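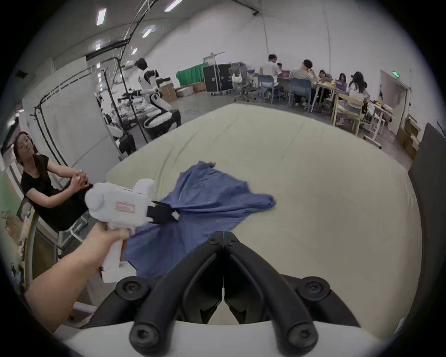 A reader wrote in after my last post to say a mattress on the floor would be moldy underneath by spring, and that I should buy a bed frame before I ruined it. I got a few emails along those lines, so I'm going to go through how it has gone so far, including the part where the reader was partly right.

I moved to Brakow in October. The apartment is on the top floor and the bedroom has a sloped ceiling on the window side. My old bed frame was a tall one with a headboard, and it would only fit against the one wall where the closet door opens. I measured it several times hoping for a different answer. In the end I sold the frame to the people moving into my old place and brought only the mattress.

The mattress is a Flaneo, the medium one. I had owned it for two years by then and liked it, so replacing it was never part of the plan. The idea was to put it on the floor for a couple of weeks while I looked for a low frame. That turned into the whole winter.

Sleeping on the floor is fine. I expected my back to complain and it didn't. The mattress feels a bit firmer than it did on slats, and there is no creaking when I turn over. Getting up takes more effort, especially at 4 in the morning when I need a glass of water. I have bumped my head on the ceiling twice, both times in the first week. The main thing I noticed was the cold. Air near the floor is colder than air at knee height, and the window leaks a little. I put a wool blanket under the fitted sheet and that took care of most of it.

Now the damp. For the first month I did nothing at all. I made the bed each morning like I always had, with the comforter pulled all the way up, and went to work. When I finally lifted the mattress to sweep, the floor under the middle was damp to the touch and there was a faint gray patch on the mattress cover. It was small. It came off the cover in the wash, but I could see where it was heading.

The fix is boring. Every morning I pull the bedding off completely and leave it over the chair. On weekends I stand the mattress against the wall for the day, with the side that was down facing the room. If it isn't raining I open the window too, even when it's cold, for as long as I can stand it. I have done this since November and the patch has not come back. It does mean the room never looks tidy in the morning. I used to care about that more than I do.

I also bought slats. Lobo, the hardware store down by the bus station, sells roll-out slats that are meant to drop into a frame, but you can lay them straight on the floor. They raise the mattress by the thickness of the wood, and I think they do help. They also slide on bare floorboards. I put strips of rug gripper under the ends and they stay where they are now. If I were starting over I would buy the slats on the first day and skip the damp month.

Several people asked about washing the cover. Mine has a zipper on three sides and comes off in one piece, which sounds easier than it is. Wet, it weighs a lot. My machine can only just take it. I wash it cold and hang it over the shower rail, and it needs a full day and a night to dry in winter. I used Clutex on the gray patch, left it for an hour, and then washed the cover as usual. The instructions say to test a corner first and I did. No change in the color. The smell hangs around, so keep a door open.

Do check whether your cover is meant to come off. The cover on my parents' guest mattress also has a zipper, and the label next to it says not to remove it. I don't know why they put a zipper on it.

As for money, the frame I wanted was just under 500, and that was the cheap one in the style I liked. The slats, the rug gripper and the bottle of Clutex came to almost 184 with delivery, and the slats were nearly all of that. I had expected to pay less. You can find cheaper slats, but the ones I looked at were thin and had gaps wide enough to put my fist through, and the mattress maker's leaflet warns against that. So the saving is real and smaller than I told people it would be when I was being smug about it in the fall.

Other things that came up. Dust collects along the edge of the mattress faster than it ever did under the old bed, and I sweep more often. A bedside table of normal height is useless, so I use a wooden crate turned on its side. Fitted sheets are harder to put on when you are kneeling, and I have started doing the far corners first, working backward off the bed. Visitors sit down on it without thinking about how low it is and then need a hand to get up. I have nowhere to store the suitcases. They used to live under the bed and now they are on top of the kitchen cabinets, where I look at them while I cook.

Would I recommend it? If your floor is dry and you are willing to lift a mattress every week, yes. If you live at ground level or on concrete, I would get a frame, and I would not wait a month to look underneath. To the reader who wrote in: you had the mold right, though it showed up well before spring.

I still have the page for the low frame bookmarked. The price went up again in January. I'll look at it when the heating goes off, and in the meantime I need to find out whether the window seal is my job or the landlord's, so if anyone in Brakow has dealt with that, please leave a comment.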